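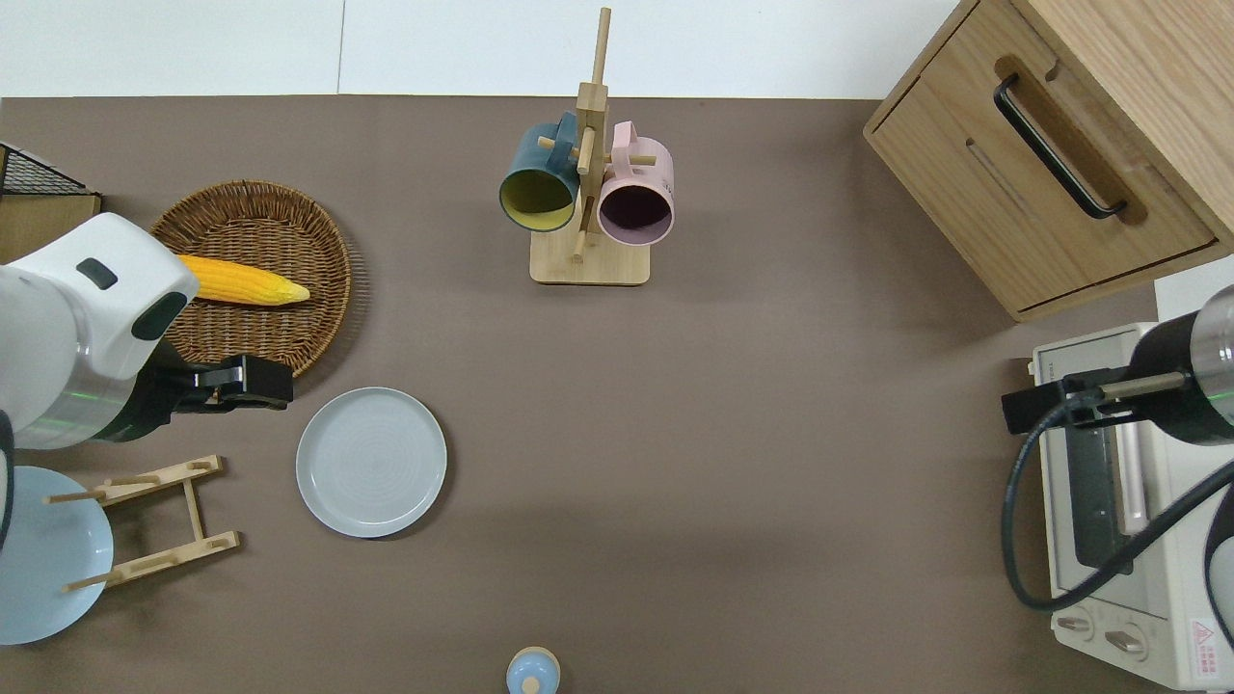

Grindidik Countertop Kitchen Set

Item 963
Supplied by Olano Kitchen and Classroom Equipment
Category: Teaching kitchens, break rooms, small apartments

The Grindidik Countertop Kitchen Set brings together the pieces needed to store, serve and reheat simple meals on one table. It was selected for teaching kitchens and shared housing, where cupboards are few and several people use the same dishes in the course of a day. All pieces may be ordered together under the item number above or separately as replacements.

What the set includes

Mug tree. Wooden, with a square base and a tall post. Mugs hang by their handles from pegs that stand out from the post. The tree should be placed toward the back of the table so that the mugs are not knocked by a passing sleeve.

Mugs. Two ceramic mugs are supplied, each glazed in one color outside and another inside. The standard pairing is dark teal with a mustard-yellow interior and pink with a dark maroon interior. Requests for two mugs of the same color can be met when stock allows.

Dish rack. Light bamboo, with two parallel bars and short dowel pegs. Plates stand upright between the pegs. The rack is small by design and is intended for plates in daily use. It is not suited to heavy pans.

Plates. Round, in pale shades of blue and gray. Glazes vary slightly from one firing to the next, and a replacement plate may not match an older one exactly.

Basket tray. Round woven wicker, shallow, brown. It is used for bread, fruit or vegetables brought to the table. The tray should not be put in the toaster oven or left standing in water.

Toaster oven. Cream-colored, with a glass door, a bar handle and two round control knobs. The oven takes up one end of the table in the recommended layout.
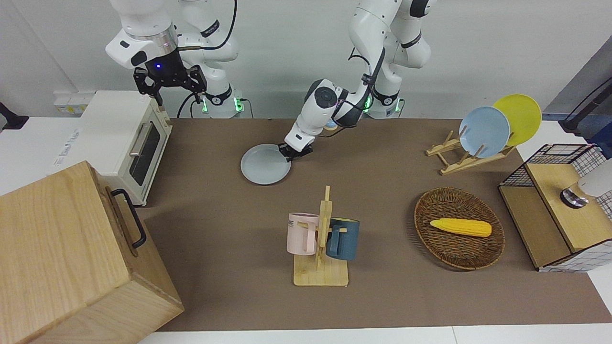
Toaster oven at the left end of the table, with a plate from the set and the brown mat.

Recommended layout

The set is planned for a table that stands against a wall. The toaster oven goes at one end, near a wall outlet, with its door facing the middle of the table. Keep the space in front of the door clear so that it can be opened fully and a plate can be set down beside it. The mug tree and basket tray belong at the back, and the dish rack at the front, where plates can be reached without leaning over the oven.

A broad brown mat protects the table surface. The mat is sold by the length and may be trimmed with household scissors. It is not a heat pad, and hot oven trays must be placed on a trivet.

Care and cleaning

Wash mugs and plates by hand or in a dishwasher. Wipe the mug tree and dish rack with a damp cloth and dry them at once. Shake crumbs from the basket tray and brush the weave with a dry brush. Unplug the oven and allow it to cool before cleaning the glass.

Wooden parts may be treated with food-safe oil once a year. June is a convenient time for schools, when the rooms are out of use.

Ordering and delivery

The set ships in two cartons, one for the oven and one for the remaining pieces. Orders for schools and public housing are handled by our institutional desk under Bakari Shirima. Please state the item number, the delivery address and the name of the person who will sign for the goods.

Deliveries to the Mbwambo warehouse can be collected until 3:00 in the afternoon. Orders marked Import are subject to customs clearance, and the delivery date is confirmed in writing after release.

Breakage must be reported within 2 working days of receipt. Please keep the carton and all packing material until the claim has been settled. Replacement plates and mugs are sent free of charge when a claim is accepted.

Related items: trivets, oven trays, spare dowel pegs, mat by the length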